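Skiralness: Teaching Two Hands to Tidy a Room
Final Report, Student Robotics Project
Submitted in December

Introduction

When our group first sat down to pick a project, we had a long list of ideas on the whiteboard and most of them involved wheels. One was a mail cart, one was a thing that would follow you around the library, and one (which we still think would have been fun) was a machine that sorted guitar picks. What we ended up with was Skiralness, a project on collecting and organizing demonstrations of ordinary tidying with hand-held grippers, so that a two-armed robot could one day learn from them. The name came out of a bad autocomplete on a shared document in the first week and it stuck before we could choose a better one.

This report covers what we set out to do, how we set it up, what we learned along the way, and what we would like the next group to pick up. We have tried to write it so that a student who joins in the spring can read it in one sitting and know where to start.

What we wanted to find out

Our question was a small one. If a person picks up clutter in a furnished room using a pair of hand-held grippers in place of their own hands, how much of what they record is good enough to use? We were less interested in training a clever model (our advisor talked us out of that early on, and we are grateful) and more interested in the boring middle part, where you have a pile of recordings and have to decide which ones to keep.

We picked tidying because everybody in the group already knew how to do it, even if our apartments might suggest otherwise. There was no special skill to teach. You see a scrap of something on a desk, you pick it up, you put it where it belongs. We also liked that it includes soft things, stiff things and things that change shape when you squeeze them, which are hard for robots in different ways.

The space

We were lucky with our space. The department shares a big hall with a couple of other programs, and inside it there is a furnished set that we named Jomden, after the nonsense word one of us typed on the booking form. It is made up like a room in a home, with shelves, a desk with drawers, and a vanity with a mirror. Practically everything is white. We thought this was a gift when we first saw it, because the room was so bright, and then we learned a few things about white furniture that we will get to below.

The set made a big difference to how we worked. In our first trials we had used a bare lab bench, and the recordings came out stiff and a little silly, with people placing a sponge in the middle of the table and picking it up again. Once there were real drawers to open and real shelves to reach into, people started moving the way they do at home. They leaned. They changed their minds. They pulled a drawer open with one gripper and forgot to close it, and we decided that this was worth keeping in the data too.

How a session worked

Each session was built from short task cards. A card might ask for scraps to be cleared from the desk, or for a drawer to be opened and something put inside. We wrote the cards in plain language and left out any mention of which hand to use. Our early cards did say which hand, and people spent so much effort thinking about left and right that they moved like they were defusing something.

Before recording, the person doing the task opened and closed both grippers all the way a few times. This gave us a clean signal at the start of every recording and it made lining things up later far easier. We would recommend it to anyone. After that they simply worked through the card at their own speed, put the grippers back in the starting position, and called out "done" so that whoever was at the laptop could write down a note.

The notes turned out to be one of the best habits we had. We kept them in a spreadsheet called Karamanlidis, which began as the name of one tab and slowly took over the whole file. Every recording got a line with the card, the result and a free comment. Some of the comments are very useful ("second grasp is the good one") and some of them are less so ("nice"). 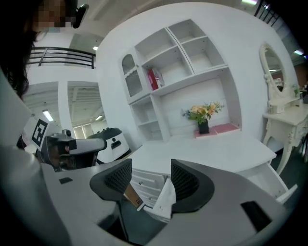
Paper and cardboard gave us more trouble than anything else we put on the cards, and we want to spend a little time on them. Cardboard is friendly at first. It is stiff, it stays where you leave it, and a gripper can get hold of an edge without much fuss. The trouble starts when you close the fingers too hard and it folds, because then it is a different object from the one you started with and the next grasp has to be figured out all over again. Crumpled paper and cloth are the other way around. They forgive nearly any grasp, but they spring back or sag, and it is hard to tell from a recording how firmly they are being held.

We started out wanting every grasp to be neat. By the middle of the term we had relaxed about that. A person cleaning up does not take hold of every scrap perfectly, and a robot that has only ever seen perfect grasps will not know what to do when one goes a bit sideways. So we changed our rule: a recording could be messy as long as the task on the card got finished and the person recovered on their own.

Sorting the recordings

At the end of the collecting period we had 497 recordings. Going through them took much longer than making them, and we would ask the next group to plan for this from the very beginning (we had put it down as a single afternoon, and we still laugh about that).

For the review we wrote a small tool called Humanance. It plays a recording next to the finger opening over time, and lets the reviewer mark the start and end of each grasp with the keyboard. It is not pretty. The buttons are all the same gray and if you press the space bar twice quickly it skips to the next file without saving, a bug we know about and mostly learned to live with. But it let two of us look at the same recording separately and compare our marks, and that was where the most interesting conversations came from.

We disagreed most about when a grasp begins. Is it when the fingers first touch the thing, or when the thing first moves with them? With a rigid object these are close enough together that it hardly matters. With a limp piece of cloth they can be quite far apart. We went back and forth over this for a couple of meetings and settled on the moment the object moves, partly because it was easier to see and partly because we were getting hungry. We wrote the rule at the top of the spreadsheet and re-marked everything we had done up to then.

What we learned about white furniture

We promised to come back to this. A white scrap on a white desk under bright lights is not easy to follow, either for a person reviewing or for the tracking software. Shadows helped, and so did choosing objects with some color to them. Tan cardboard was a pleasure in this respect.

The mirror was its own adventure. Any time a person worked close to the vanity there was a risk that the software would pay attention to what was in the glass. We never solved this properly. What we did was write more cards for the desk and the shelves and fewer for the vanity, and we say so plainly here because it means our collection leans toward one part of the room.

The wide view of the lens also took some getting used to. Straight lines bend near the edges, and the first time we tried to measure distances from the recordings our numbers made no sense. Once we had done the lens correction properly, things calmed down. We lost some 7 days to this, and the correction step is now written up in the setup folder with all the settings we used.

Working as a group

None of us had done a project this long before. We began by splitting the work by role, with one person on hardware, one on software, and so on, and that looked tidy on paper. In practice the hardware person sat idle while the software person was buried, and then they swapped. About halfway through we started rotating instead, so that everybody spent time holding the grippers and everybody spent time reviewing. The quality of our recordings went up right away – once you have had to mark a hundred grasps yourself, you become much more considerate about how you make them!

We also learned to stop when our arms got tired. Grippers feel light for the first few minutes and then they don't, and recordings made late in a long session have a droopy look to them that we came to recognize.

What we would do next

There are a few things we wish we had gotten to. We would like to write cards for two people working in the same room, since that is how tidying often goes in real life. We would like more soft objects of different sizes, and a fairer share of cards for the vanity once the mirror problem has been dealt with. And we would dearly like somebody to fix the space bar.

The recordings, the cards, the spreadsheet and the review tool are all in the shared project folder, along with the lens settings. Please read the note on grasp starts before marking anything new, and please charge both grippers when you leave. The chargers are in the bottom drawer of the lab bench, under the extension cords.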